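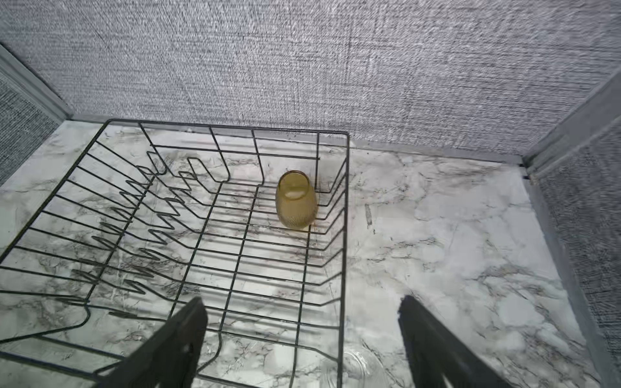
第四章　茶水间台面与沥水架的安装、使用及清洁

4.1　适用范围

本章适用于Preltness办公楼各层茶水间的公用台面、水槽及沥水架。各层行政人员在首次启用茶水间或更换沥水架之前，应通读本章全文。涉及给排水管路、热水器及电源插座的作业，按第六章执行，不在本章范围之内。

本章所称“使用人”，指在本楼办公的全体员工及经登记的来访人员；所称“管理人”，指物业服务单位Nalgate派驻本楼的人员。

4.2　安装前的准备

1．确认台面已清空，表面无积水、油渍和胶痕。
2．用软布蘸中性清洁剂擦拭台面，再以清水擦净，待其完全干燥。
3．检查沥水架各焊点，如有毛刺、脱焊或涂层剥落，不得安装，应连同包装退回库房。
4．核对随附配件：防滑脚垫、接水盘、安装说明各项是否齐备。

注意：石材类台面不得使用酸性或含氯清洁剂。除垢剂、洁厕剂等产品一旦接触台面，应立即以大量清水冲洗，并通知管理人。

4.3　放置沥水架

1．将防滑脚垫逐一套入架脚，套入后轻拉，确认不会脱落。
2．将接水盘置于水槽一侧，出水口朝向水槽。
3．双手平托沥水架，垂直放下，不得在台面上拖行。
4．沥水架与电水壶、咖啡机及插座之间应留出足够距离，避免水滴溅入电器。
5．轻按架体四角，如有晃动，应重新调整脚垫。

沥水架就位后，不得自行移至其他楼层。确需调换的，由该层行政人员填写《公用器具调拨单》，交Mirjam Schwaiger登记后办理。
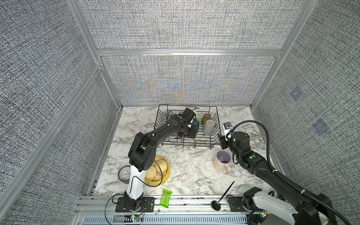
4.4　日常使用

1．杯、碗、盘应洗净后再放入架内，残渣须先倒入厨余桶。
2．盘类立放于插槽，每槽一件，不得叠放。
3．杯类宜倒置或斜置，以利排水；带柄的杯子，杯柄朝内，避免他人取物时碰落。
4．刀具一律放入专用刀座，不得插入沥水架。
5．器具晾干后应及时收回柜中。当日下班后仍留在架上的器具，由管理人统一收入公用柜。

单层沥水架的器具总件数以8件为限，超出部分请直接擦干入柜。玻璃器皿不得与金属锅具相邻放置。

警告：发现玻璃或陶瓷破损时，切勿徒手捡拾。应使用柜内备用的夹具与小扫帚清理，碎片以厚纸包裹并注明“碎玻璃”或“碎陶瓷”，放入其他垃圾桶。

4.5　清洁与保养

每周清洁

1．取下架上全部器具，倒净接水盘。
2．以温水和中性清洁剂刷洗架体，重点清理插槽底部及转角处。
3．冲净后用干布擦拭，竖立晾干。
4．擦净台面后将沥水架放回原位。

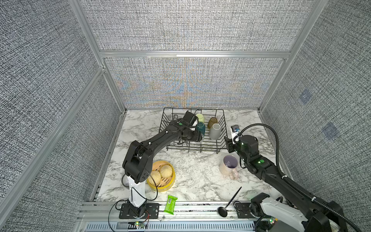
每月保养

1．检查涂层。发现锈点时，应停止使用并报管理人更换，不得以油漆自行修补。
2．检查脚垫。脚垫变硬或开裂的，应成套更换，不得新旧混用。
3．接水盘如有水垢，可取下后在水槽内单独处理，处理时盘体不得接触台面。

清洁剂统一采用Viteck中性浓缩液，稀释比例为每200份清水加2份原液。稀释后的溶液应装入带标签的喷壶，并在标签上注明配制日期。原液存放于各层储物间上锁的柜内，不得分装至饮料瓶或其他食品容器。

4.6　个人杯具的管理

1．个人杯具应在杯底或杯柄处标注姓名或工号，标注材料须耐洗。
2．个人杯具可短时放入沥水架，但不得占用公用插槽过夜。
3．未标注的杯具按公用器具处理，由管理人收存。
4．认领收存杯具，请至243室，向Obinna Bashir说明杯具的颜色与式样后签字领取。

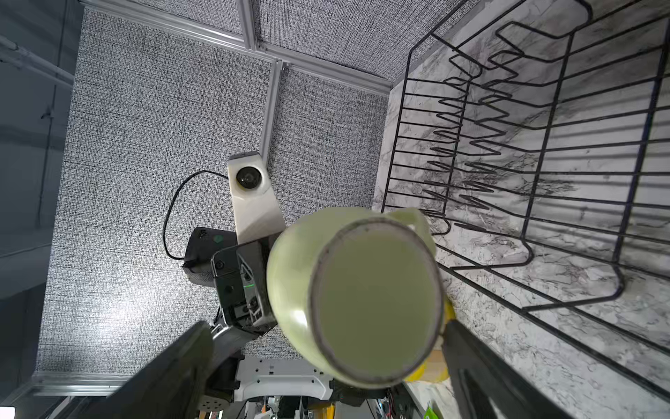 图4-1　浅绿色带柄杯

收存期满无人认领的杯具，经消毒后转为公用。有缺口或裂纹的杯具不再留用。

4.7　常见问题处理

架体晃动：检查脚垫是否缺失或错位，重新放置后再按压四角。仍有晃动的，停止使用并申请更换。

接水盘溢水：倒净盘内积水，检查出水口有无堵塞，并确认出水口朝向水槽。

台面留有水痕：以微湿软布擦拭后立即用干布擦干。痕迹仍未消除的，请勿使用研磨膏或钢丝球，应报管理人处理。

异味：清空沥水架及接水盘，按4.5节重新刷洗，同时检查水槽滤网。

4.8　报修与记录

报修时应写明楼层、茶水间编号、器具名称及故障情况。报修单一式两份，一份留存本层，一份送交管理人。每周清洁与每月保养完成后，执行人应在茶水间门后的记录表上签名，记录表于每月末由Lurdes Patrício收存归档。

本章条款的修订由行政部负责，修订内容自张贴之日起执行。

Preltness办公楼行政部　|　联系我们：243室　|　版权所有，未经许可不得转载　|　返回顶部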